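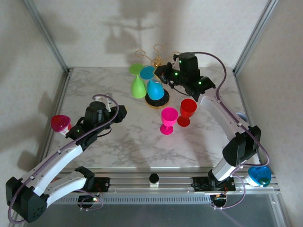 Plastic wine glasses and the gold-topped stand, pink and red in front.

Gallery > Tableware > Colored Stemware and Racks

Tiziana Messina and I have been putting together a picture page for the party stemware, mostly because people kept writing to ask what the colors look like next to each other. The catalog shows one glass per page on a plain background, and that does not help much when you are trying to set a table for a mixed group.

The glasses are plastic and come in single colors, foot to rim. Green and turquoise are hanging in the first picture, with their feet up. We get asked a lot whether the pink and the red are too close. Side by side you can tell them apart, but if guests are going to put their glasses down and come back for them later, I would hand out one or the other and fill in with blue or green.

Stands are sold separately. The Zanetti is the one we recommend for a sideboard. The Berus is taller and takes up more room, and we are down to the last few until July. Neither one comes with glasses. 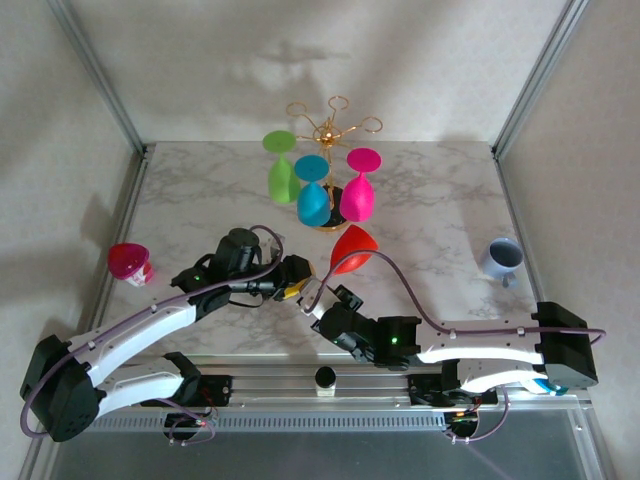 Hanging stemware by the foot keeps the rims off the shelf and saves a good deal of space in a cabinet. The main thing is to load the stand evenly. Start with one glass on each side and then fill in the front, the way the lime green, the blue and the magenta are spread here, and the weight stays over the round base. Take them down in the same order. A short cup or a mug does not belong on this kind of rack – leave those on the table, like the pink cup and the pale blue mug.

A few notes on ordering. The glasses are sold by color, and mixed boxes are packed by hand, so tell us if there is a color you do not want. For events we can do up to 200 of one color without a wait. An order of 400 or more takes longer and has to go through Fidelina Quispe at the Barkance warehouse. She can also tell you which colors are running low.

Wash by hand with a soft cloth. Let the glasses drain before hanging them, or water collects where the bowl meets the stem.

Page updated January 30, 2022. Pictures of the tumblers and pitchers are on the next gallery page.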